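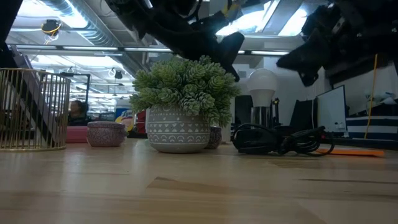 Ustyna Derkach wrote in after the last issue to ask why the two-arm cell at Stirbridge was stopped for so long over what she called a small encoder fault, and whether the arms had touched. They did not touch. The fault was small and the stop was long, and the two facts have separate causes.

On run 668 the right arm lost its joint 2 position signal partway through an approach move over the table. The drive did what it is set up to do and held the joint on its brake. The left arm should have stopped at the same moment. It carried on for a further 30 mm at reduced speed before the cell supervisor caught the mismatch and cut both drives. Clearance between the two grippers at that point was less than the planned margin. Nothing was damaged and no one was inside the marked area.

The signal loss was traced to a connector at the shoulder that had not been fully latched after the January service. It has been replaced and now has a locking clip.

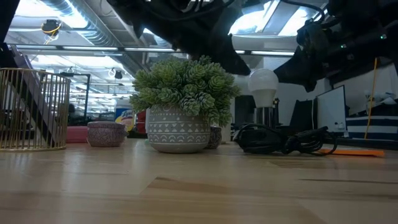 The late stop took longer to explain. Each arm reports its state to the supervisor, and the supervisor decides whether the other arm may go on moving. After the last Wistska update, a held joint was reported as "paused" when it should have been "faulted", and a pause on one side does not stop the other. The supervisor acted only when the gap check failed. We repeated the fault 7 times with the connector pulled by hand and got the same result each time.

Until the corrected release is in, the following applies to all paired arms at Stirbridge and Feltberg:

Any hold on one arm stops both. This is now hard-wired and does not pass through the supervisor.

Speed over the table is limited to the teaching setting.

Shoulder connectors are to be checked by hand before the first run of the day and the check entered in the log.

Expect more nuisance stops than usual. Please do not clear them from the desk; go to the cell and look at both arms first. The full fault record is in the Lytvynenko folder under the run number.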